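Sarnberg puts citrus on a red tablecloth, calls it winter

Community room's December table is short on pine cones and long on vitamin C

SARNBERG – The seasonal table is back in the community room on Skarneck Street, and this year the spruce boughs have been let go. In their place are a couple of oranges' worth of color, a lime, a desk accessory and a bottle with a pump on it, all laid out on a very red cloth.

The cloth is the one part everybody agrees on. It replaces a beige runner that had been in service through 54 seasonal tables and at least one fondue evening.

The peeled fruit has proved harder to sell. It was set out with its skin off and its white strings on, and by mid-morning the visitors' book had received 2 complaints, one about waste and one about not being offered a segment.

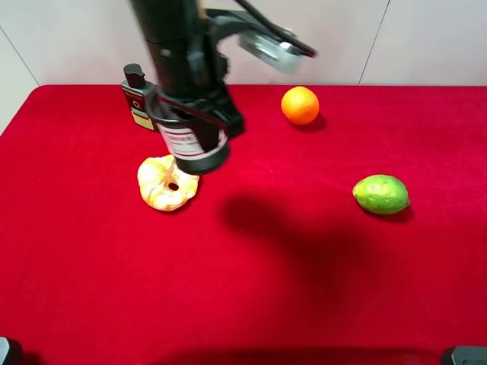 A lime gets its moment

Limes have never had much of a role in a Sarnberg winter. The town's cooks use lemon, or vinegar, or nothing. The display notes, typed on a single sheet and taped to the door, argue that green and orange against red is "festive without insisting on it." The sheet does not get into the pump bottle at all.
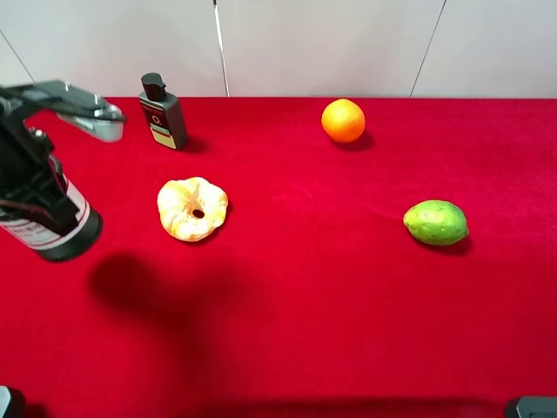 The notes go on to list suggested uses for the season's citrus, among them marmalade, a punch from neighboring Plonier that calls for more cloves than most households own, and leaving an orange on the radiator until the room smells like something. Copies are free at the door. The first stack of 88 was gone by noon, though a good many were seen later with shopping lists on the back.

Then there is the mesh cup. In any other month it would be a place to keep pens. The sheet calls it "a vessel," and leaves it there.

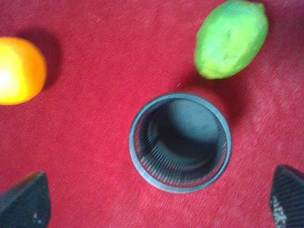
Orange, lime and vessel on the red cloth.

Brandes, the next town over, is sticking with its straw goats, and has let it be known that straw goats do not need to be eaten by Friday's standards or anyone else's. Sarnberg's reply was to move the lime slightly.

The room's records put the town's first winter table at 1434, when it is said to have held bread, candles and a cheese. Attendance figures from that year have not survived.

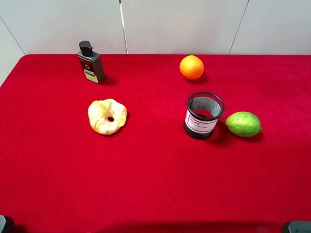
The winter table, with pump bottle, peeled fruit and mesh cup.

The table can be seen through the end of December, mornings only. Visitors are asked not to peel the other orange.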